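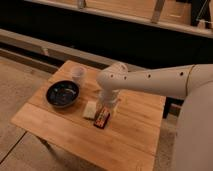 For Laine Kuusk the trouble with a small table was never the shortage of room on it, but that every object set down there began at once to belong to the table, so that her cup stopped being a kitchen thing and became, in her words, "one of the table's." We have kept coming back to that remark, made over coffee near the end of a long visit in Vallville, and it gave this section most of its shape.

**Figure 3.** Small table with a planked wooden top: a black bowl, a frosted plastic cup, a small cream-colored block, a dark red package and a clear container.

### 4.2 Mixed company on small surfaces

In the previous section we dealt with large kitchen tables, where people tend to keep a clear end and a busy end and will tell you quite happily which is which. Small tables turned out to be a different matter, and a more enjoyable one to talk about. Most of the households we visited had at least one of them, often bought for a balcony or a hallway and then carried indoors one autumn and never carried back. The people who owned them were fond of them, sometimes a little apologetic, and nearly always had a story about how the thing came to stand where it did.

What interested us was the company that objects keep on such a top. In Figure 3 a bowl and a cup share the wood with a small packaged item and a pale block that might be a sponge or a bar of soap, and a grouping of this sort falls between all the categories we had so carefully prepared. Our first coding sheet, drawn up in June before any of the visits, had 18 categories, and it assumed (rather innocently, we now think) that a surface would be mostly for eating, mostly for washing, or mostly for storage. Ieva Jõgi, who did the first round of coding, wrote "mixed" in the margin so often that we finally gave the word a category of its own, and then had to divide it into 4 kinds before it was any use to us.

The first kind we call *passing through*: things put down on the way to somewhere else, like a glass going back to the sink. The second is *waiting*, where an object stays until a particular person deals with it. The third, *settled*, covers whatever has lived on the table so long that it gets lifted up and put back when the top is wiped. The last is *keeping company*, a name we owe to Casimiro Cifuentes, for things that are there simply because something similar already was. A cup draws another cup, and a bowl, as anyone with a hallway knows, draws keys.

We should say plainly that these kinds can't be read off a photograph. The same bowl may be settled in one home and only passing through in another, and a grouping like the one in Figure 3 would need its owner's account beside it before we could place a single item. For this reason the coding rests on the interviews, and we used photographs to help people remember and to keep the talk on real things. Indrek Strazds found that it helped to start with whatever lay nearest the middle of the table and work outward, letting the person wander off as far as they liked. They did wander, and some of our best material came from those detours, including a lovely long account of a soap dish that had outlasted three bathrooms.

Disagreements inside a household were common and mostly good-humored. One person's settled object was quite often another person's waiting one, and the waiting could go on for months. In 6 homes we heard two flatly different explanations for the same item, given in the same room and within a few minutes of each other. We recorded both and made no attempt to choose between them. Where they differed, the item was entered twice, and the paired entries are taken up again in Section 4.3, together with windowsills.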